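4.2 Comparison of finger pads on the kitchen counter

Bevoretti Working Papers
8 August 2020
By the Plotine manipulation team
15 shares | 5 comments

In the previous section we reported the results with the two arms holding test blocks. The blocks are easy to model, but they say little about a home. For this reason we repeated the comparison on a kitchen counter, with bowls, dishes and cloths of the kind that people use every day. The arms, the wrist cameras and the controller stayed the same as in Section 4.1. Only the finger pads were changed.

Two pad types were compared. The first is the Essien pad, which is soft over its full length and becomes thinner toward the tip. The second is the Flidell pad, which is harder and has a flat face with fine ribs. Both are fixed to the same finger base with two screws, so that the change takes a short time and the calibration of the wrist does not need to be done again. We checked this claim in June by changing the pads many times and touching a fixed point after each change. The error stayed below the noise of the joint sensors.

The operator moved the arms by a pair of hand controllers. We decided not to use a learned policy in this part of the work, as a policy trained with one pad would carry the habits of that pad into the trial with the other. An operator also has habits, of course, and we tried to reduce their effect by changing the order of the pads between sessions. The wrist camera looks along the fingers, and the operator used this view during the last part of the approach (Figure 7).

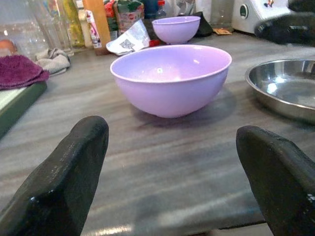 Figure 7. View from the wrist camera with a large lavender bowl between the two fingers. A smaller bowl of the same colour stands behind it.

In total we recorded 815 grasp attempts, and 135 of these were removed before the analysis. The most common ground for removal was a lost frame in the video at the moment of contact. A smaller group was removed because the operator stopped the attempt by his own choice before the fingers closed, and we could not say fairly if this should be counted as a failure. The removed attempts were spread over both pads in nearly equal parts.

A grasp was counted as successful when the object was lifted clear of the counter, held for 5 seconds and put down again without a fall. We did not ask for a certain final position. For bowls, the operator was free to take the rim with one finger inside and one outside, or to close on the body from both sides if the opening of the gripper allowed it. Almost all operators preferred the rim.

The rim grasp showed the clearest difference between the pads. With the Essien pad the bowl could turn slowly around the line between the two fingertips, above all when the grasp was not opposite to the centre of weight. The turning was not a failure by our rule, but the operators did not like it, and they often put the bowl down earlier than was planned and tried again. The Flidell pad held the rim more firmly. However, it asked for a better angle of approach. When the wrist was tilted by more than 15 degrees from the rim, only the edge of the pad touched the plastic and the bowl was pushed away.

For cloth the order was the opposite. The soft pad picked up a folded towel with a small closing force, while the hard pad often slid over the upper layer. We think that the ribs are too fine for terry cloth, and a pad with wider ribs is now being made.

The camera view had its own effect, which we did not expect to be so strong. The fingers of both types are black and they cover the lower corners of the view. During the last part of a rim grasp, the nearer side of the bowl can pass below the view, and then the operator must judge the depth from the far side of the rim only. Reflections on glossy plastic and on steel made this judgement harder. Some operators moved the second arm closer to get another angle, and this helped, but it made the attempt longer. We did not separate this effect from the effect of the pad, and it remains a weak point of the study.

The times to a complete grasp are given in Table 3. They should be read with care, as the operators became faster during the first session with either pad. In Section 4.3 we use the same counter and the same pads with a change in the controller gain.

Recent items in this series
Wrist camera placement for two-arm work
A note on pad wear after long sessions
Hand controllers and operator fatigue
Bevoretti Working Papers: how to submit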